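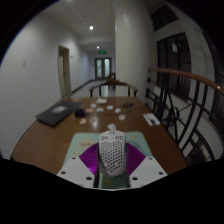
The Hou rooms reopened to the project on June 8, and the drop-in desk has run every weekday afternoon after that. The grant paid for the room hire, one part-time post and the equipment listed in our application. We had planned to buy desks and decided against it. The long wooden table at the end of the hallway was already in the building and does the job, with the laptop at one side, the mouse and its green pad at the near end, and a notepad and pen kept within reach for visitors who would sooner write a question down.

Wanda Wieczorek covers the desk and Declan Goodwin fills in when she is at the Flestel site. Most people come for help with online forms, benefit renewals and email accounts they are locked out of. We logged 319 visits this period against a target of 40 a week, which puts us ahead of plan. Visits are short, usually under half an hour, and a good number of people come back with a second form.

Small items are the main problem. Cards, stickers and bits of paper end up spread over the table by late afternoon and Wanda has asked for a drawer unit. Glenys Clegg has priced one and it can come out of the equipment line.
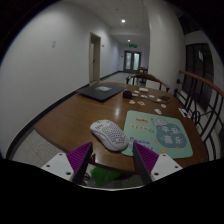
Until the unit arrives, loose pieces will go into a lidded tub at the end of each session. The laptop is closed and locked away overnight by whoever is on duty. Several older visitors had trouble with the built-in trackpad, so the separate mouse stays. We will buy a second one for Flestel.

Spending to date is 1,018 out of the 2,000 awarded. The remainder covers room hire through the end of the grant, the drawer unit and printing. Efthymia Moschos is still waiting on one invoice from Trarnard for the network work and will send it on with the receipts.

Reece Sowerby
2026-06-27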